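Textile Care and Domestic Laundering, Unit 3
Handout 4: Drying, moisture regain and storage of small knitted items
Notes prepared by Freya Rudd, revised February 28, 2021

4.1 Terms

Moisture content is the mass of water in a sample divided by the total mass of the wet sample. Moisture regain is the mass of water divided by the oven-dry mass. The two are often mixed up in coursework. Regain is always the larger figure for the same sample, and it is the one used in this unit unless a question says otherwise.

Standard conditions are 20 degrees C and 65 per cent relative humidity. At these conditions cotton has a regain near 8 per cent, wool near 16 per cent and polyester below 1 per cent. A cotton-rich sock with a polyamide heel therefore does not dry evenly. The heel and toe are also thicker than the leg, and it is the thickest part that sets the drying time.

4.2 The drying curve

After spinning, water is held in three ways: between yarns, between fibres, and within the fibre itself. Drying starts with a short warming or cooling period. It then moves into a constant-rate period, in which the surface stays wet and the rate depends on air speed, humidity and exposed area. Once the surface can no longer be supplied with water from inside, the falling-rate period begins. 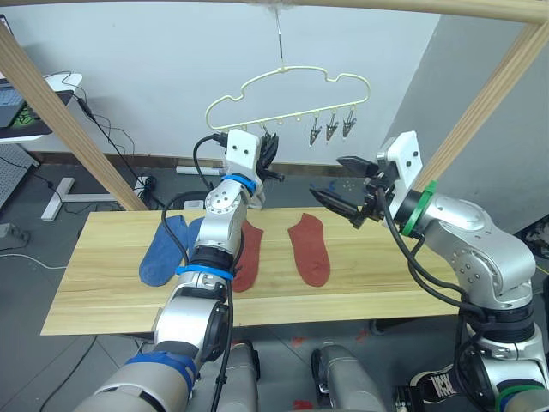

The change from one period to the next is called the critical moisture content. It is not a fixed property of the cloth. It rises with fabric thickness and with the initial drying rate. When plotting results, put time on the horizontal axis and regain on the vertical, and mark the critical point by eye before fitting any line.

4.3 Hanging

A knitted item hung wet carries its own weight plus that of the water, and the loops stretch along the line of the load. Hang socks by the toe, so that the elastic in the cuff is not under tension. Leave a gap between items for air to pass. Heavy wool should be dried flat. 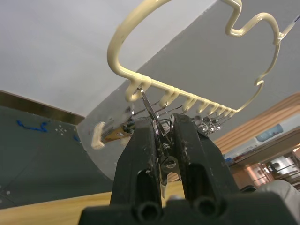 Peg marks are caused by local pressure on swollen fibres. They are worst in viscose, which loses much of its strength when wet. Most marks in cotton come out at the next wash.

4.4 Storage

Items put away above standard regain may develop mildew, particularly in a closed drawer against an outside wall. Allow them to reach balance with the room air first. Balling a pair by turning one cuff over the other keeps that cuff stretched for as long as the pair is stored. Folding flat avoids this.
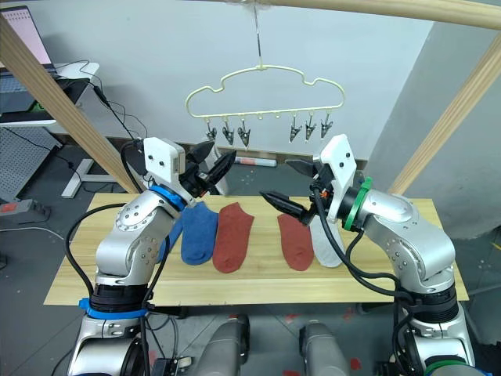 Wool should be washed before long storage, as moth larvae feed more readily on soiled fibre. Cedar has a weak effect and should not be relied upon.

4.5 Reading and work for April

Penrose, Drying of Household Knits, chapter 3.
Clegg and Nasution, course reader, page 30 onwards.
Problem sheet 4, all questions. State regain to one decimal place.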